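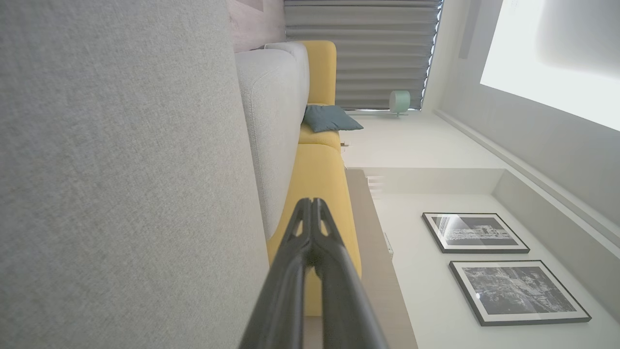

Visitors to the August 2021 open day were less sure of the pace, and a written comment from Saxena asked if the sofa task would still be of interest at a third of the speed of a person.

The question is fair. The demonstration at Vakholm was set up to show handling of soft goods in a furnished room, and speed was not tuned beforehand. Over the open day the system logged 422 grasp attempts on garments, of which 327 ended in a stable hold – a fold of cloth kept between the fingertips until the lift command.

**Figure 7.** Work at the sofa: a garment on the gray seat, held by the gripper.
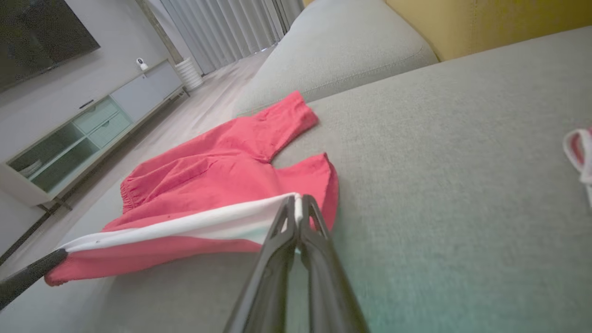 Failed attempts were not repeated automatically. The operator reset the arm and the attempt was logged as a miss, following the Clemico protocol. Timing data were kept apart from the grasp log and are treated in the next section.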